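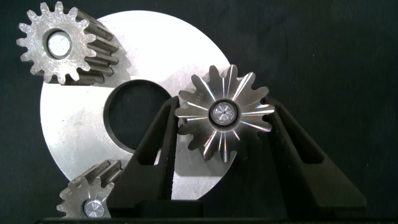
没有裁判证,能吹业余队之间的友谊赛吗?

友谊赛由两边领队商量好就可以,双方认可你当主裁,你就能吹。正式报名的联赛另说,要看主办方的规程,多数会要求持证。

下面写的是第一次当主裁的准备和执法步骤,按时间顺序来。我自己在 Stullside 球场吹了几个赛季的友谊赛,用的就是这一套。

一、赛前联系

提前跟两边领队通个电话,把这几件事问清楚:踢多长时间,中场休息多久,换人有没有限制,换下去的人能不能再上场,平局要不要点球。业余比赛最容易吵起来的是换人。很多队习惯随便换,也有队按正式比赛的规矩来,到了场上才发现不一样,就很难收拾。谈好以后发一条文字消息给两位领队,让他们都回复确认。

费用也在这时候说定。我们这边一场是 200 元,两队平分,赛前付清。踢完再收钱,输的那队往往走得快。

二、要带的东西

哨子带 2 个,一个挂手上,一个放口袋。哨子进了泥水会发闷,换一个比擦干净省事。手表要能停表。红黄牌、铅笔、记录纸,硬币一枚。铅笔比圆珠笔好用,下雨天照样能写。上衣颜色要跟两队球衣和守门员球衣都区分开,黑色最常见,不过现在穿深色球衣的队很多,包里最好再塞一件亮黄色的。

记录纸不用买专门的,自己画一张:左边写主队,右边写客队,中间留时间栏。进球记时间和号码,黄牌记时间、号码和原因。写得越短越好,自己看得懂就行。

三、到场检查

比开球早半小时到。先绕场走一圈,看球门是否固定好,球网有没有破洞,角旗在不在,地上有没有石头和玻璃。活动式球门一定要压沙袋或者打地钉,没固定就不要开球,这一条没有商量。

然后检查比赛用球的气压。没有气压计的话,双手拇指用力按,能稍微按下去一点就可以。再看球员装备:护腿板要戴,戒指、耳环、项链要摘,鞋钉不能有毛刺。有人会说戒指摘不下来,用胶布缠上也不符合规则,让他去洗手间用肥皂试试。

四、跑位

新手主裁最常见的毛病是跟着球跑。球到哪里人到哪里,结果挡了传球路线,犯规也看不清。正确的跑法是走一条大致的对角线,从一个半场的左侧跑向另一个半场的左侧,让比赛发展的区域落在你和助理裁判之间。没有助理裁判的时候,对角线可以放宽一些,尽量多往倒数第二名防守队员那条线上靠,方便看越位。

角球时站在罚球区边缘,面向门前的人堆。球门球时提前往中圈退,眼睛先看落点附近的球员,再看球。两个人争高球,手上动作都在球到之前。
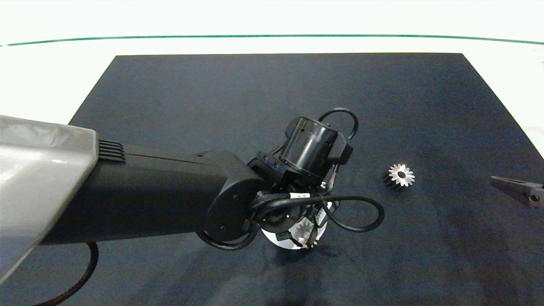 Adalberto Miranda 在留言里写道:对角线跑法在小场地上不好用,我试过,场子窄,走两步就撞到边前卫身上了。后来我改成贴着中间一小块来回移动,球往左我就偏右,视野反而好。另外建议楼主说一下没有边裁时界外球怎么判,我每次都被两边的人围着喊。

小场地确实可以这样跑。界外球的问题,我的做法是手势要早。球一出界,马上举臂指方向,同时喊球衣颜色,“红队球”“蓝队球”。手势晚一秒,两边就都伸手了。实在没看清,看最后碰球那个球员的反应,他要是转身往回跑,多半就是他碰出去的。也可以赛前请两队各出一名替补拿旗,只管球出界,不管越位,这件事要跟他们讲明白。

五、吹哨和出牌

哨声要有区别。普通犯规短促一声,严重犯规又长又响,进球后重新开球一声就够。整场都是一个调子,球员听多了就不当回事。

出牌的顺序:吹哨,走到犯规队员附近,保持一点距离,让他过来,记下号码,再举牌。不要跑着举牌,也不要把牌伸到人脸前。举牌之前确认这名队员是否已经有一张黄牌,翻一眼记录纸只要一两秒。

开场头十分钟的尺度很要紧。第一次背后铲人,哪怕没有受伤,也要停下来单独说一句。抱怨可以听一句,第二句就口头提醒,继续说就给牌。队长可以来问,别的人围上来,一律让他们退开。
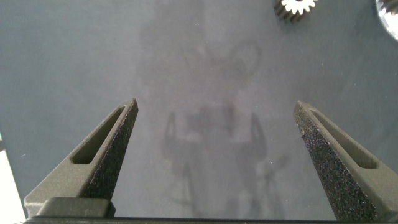 有利原则也要慎用。进攻一方被犯规之后仍然控着球,而且前面有空当,可以双臂前伸示意继续。如果两三秒内没有形成有利,就回来吹原来的犯规。中后场的犯规、双方已经有火气的时候,我一般直接吹停,让大家缓一缓。

碰到受伤先看伤情。头部受伤、守门员受伤、球员倒地不动,立刻停止比赛。其余的可以等到死球。让队友不要拉他起来,叫懂急救的人进场。恢复比赛时如果是坠球,在罚球区内由守门员接,其他位置交给最后触球的一方,别的球员至少离开 4 米。

六、终场以后

吹完终场哨,在中圈附近等一会儿,双方要握手就握手,然后离场。不要在场上解释判罚。领队想问,可以在场边说,只讲你看到了什么,不评价球员。

回去趁记得清楚,把记录纸整理一遍:比分、进球、黄牌红牌、受伤情况。有红牌的场次多写几句经过,写事实就好,谁在什么位置做了什么动作。记录拍照发给两位领队各一份,原件自己留到赛季结束。

头几场出错很正常,判错了不要在下一个球上找补。三月份场地硬,摔倒的人多,吹的时候多留意脚下。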